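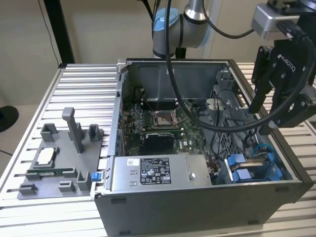
OK so I'm finally doing the thing I said I'd do back in May, which is giving the old Dell a second life instead of letting it prop a door open. Tower on its side, panel off, CPU socket sitting there empty. The processor and a stick of memory are parked next to the case in their own little holders, because I have lost parts to my own sleeve before and I refuse to do it again.

Plan is simple. It becomes the family file box. Photos, scanned receipts, my dad's recipe folder, the works. I've paid for cloud storage for years and I'm grumpy about it.

A brand new little storage box from Trostura would run me 533 bucks and that's before you put a single drive in it!! My whole budget for this is 200. So, Dell it is.

I do love how these office towers are laid out, by the way. Blue on the bits you're supposed to grab, like the drive carriers. My first home-built PC had no such manners and I still have the scar on my thumb.

@ everyone asking about the heatsink: yes, I'm cleaning off the old paste and putting on fresh. No, I'm not doing the pea vs. the X argument in my replies again. Nima Taheri has already texted me a diagram. Nima, I love you, stop.

Tip if you've never put a CPU back in: lever up, match the little corner triangle to the one on the socket, lower it straight down and let go. Don't wiggle it. If you feel like you need to push, take it out and look again.

And memory is the opposite, it wants a firm push! Both ends, until the latches click. Half the "my PC is dead" messages I get are a stick that's only in on one side (the other half are the switch on the back, sorry Mom).

Shopping list so far: thermal paste, a new coin battery for the board, two drives. Pladeo has refurbished ones listed and Hooman Fallahi swears by them, his have been running for 508 days. He has a spreadsheet.

I was going to name it after the street I grew up on but my kid voted for Skosorstead and has made a label for it already, so I guess that's the name on the network now.

Paste gets here tomorrow afternoon. Will post when it boots, or when it beeps at me, in which case somebody please have the beep code chart ready.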